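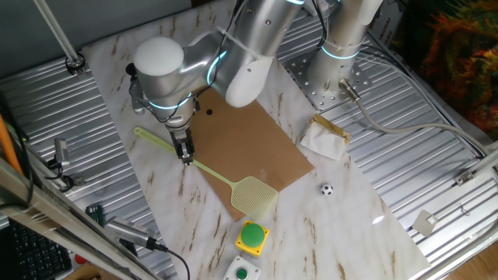
Claltgate Extends Cardboard Collection to Apartment Buildings

Residents of apartment buildings in Claltgate will be able to set out flattened cardboard for curbside pickup beginning in October, the city's Department of Public Works has announced. The service has until now been limited to single-family homes and duplexes.

The change applies to 241 buildings, most of them in the Tamihana and Mollus neighborhoods. Collection will take place every other week, on the same day as regular trash pickup. Cardboard must be at the curb by 6 a.m., tied in bundles or placed in the green carts that the department will deliver to building managers in September.

Boxes should be emptied and flattened. Tape and labels may be left on. Waxed cartons and pizza boxes with food residue will not be accepted.

"Tenants have asked for this service for several years, and the new hauling contract allows us to provide it," said Gianni Bortolotti, director of public works.

The drop-off site on Fadano Street will remain open, with hours reduced to 3 days a week. Building managers who have not received a cart order form should contact Pascual Insaurralde in the department's collection office. Buildings with fewer than five units may share carts with a neighboring property on written request.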